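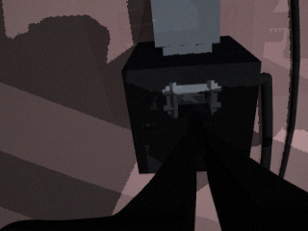
*Last changed: September, after the second dry run*

# Speaker notes: Collecting simulated demonstrations for the bracket grasp

Slot is 20 minutes plus questions. Slides are Beril's template. Bence runs the clicker if the lectern one fails again.

## Slide 1: Opening

Leave the wrist view up while people sit down. Say the title, say that Bülent Çetinkaya and Beril Dönmez did the scene work, and move on.

Point at the light gray bracket on the front of the black box, just under the top edge. That is the target for every episode in the talk. The fingers are open and lined up with it. Everything the policy gets from the camera is a view of this type: no overhead camera, no depth.

Note for the back rows: the fingers take up a large share of the pixels. Come back to this on slide 5.

## Slide 2: What we set out to collect

- Task: approach, close on the bracket, hold for two seconds, release.
- Simulator: Morkus, stock contact solver, fixed time step.
- Teleoperation from the Zonulstead office. Three operators, same controller, same gain settings.
- Target: 200 accepted episodes.

Define "accepted" before anyone asks. An episode is accepted if the bracket stays between the fingers for the full hold and the box moves less than the tolerance in the config. The check is a script. Operators do not grade their own runs.

## Slide 3: Counts

- Recorded: 241
- Accepted: 202
- Rejected: 39

We went over target by two because two operators were mid-session when the counter reached 200. We kept both episodes.

Breakdown of the 39, read slowly:

- 17 closed on one post of the bracket instead of the crossbar
- 12 pushed the box past tolerance
- 6 touched the pipe on the way in
- 4 logging faults, no usable action stream

Davina will ask why the rejects are not in the training set. They are stored with the reason code. We have not trained on them. If pressed: Emerson Cordeiro has a side experiment using the one-post failures as negatives, no results to show yet.

## Slide 4: Start poses

First batch was 100 episodes with the arm starting from the same pose. The policy learned the path and ignored the bracket. Shift the box sideways by a few centimeters and it closed on air.

From episode 101 the start pose is drawn from a cone in front of the box, and the box itself is shifted and turned within limits. Operators are told to correct late at least once in each session of ten, so the data holds recoveries as well as clean approaches.

Show the two scatter plots side by side. Do not read out the axis values.

## Slide 5: What the camera gets

Flip back to the opening picture for this one.

- Target and box: the bracket is light gray on black. Contrast is high and the detector head finds it early. Warn the audience that this flatters us. A dark bracket on the same box is a different problem.
- Occlusion: the fingers already overlap the lower part of the box. As they close in, less of it is left to see. We keep four past frames as input to cover the last stretch.
- Clutter: the pipe runs down the right side of the box and passes behind the right finger. Further right there is a thin hanging cable. Both stay in every episode. An early version of the scene had neither, and the policy trained on it swung wide to the right.
- Shadows: edges are jagged, and there is a large dark one on the left. We vary light direction per episode. With a fixed light, the policy used the shadow as a position cue. We confirmed this by moving the light and nothing else.

Pause here. This slide drew the most questions in the dry run.

## Slide 6: Logging

Per step: wrist image, joint positions, finger opening, commanded velocity, operator ID. Images and joint states are stamped by the simulator clock. The controller stream comes in on the host clock and is resampled.

The four logging faults were all on the host side. Bence Bíró's fix drops the session at the first gap instead of filling it. Cost is one lost episode; the old way cost an afternoon of digging.

## Slide 7: Cost and open items

Horico paid for operator time. Kılıçarslan supplied the box and bracket geometry, and we may show it but not hand out the files. Say this before the repo link goes up.

Open:

- Color variation on the bracket, not started
- Cable is rigid in the current scene, should be a chain of links
- No transfer test on hardware
- Operator ID is logged but we have not checked whether the policy picks up one person's style

## If time is short

Drop slide 6. Keep slide 4. Backup slide with the reason codes is number 11, after the blank one.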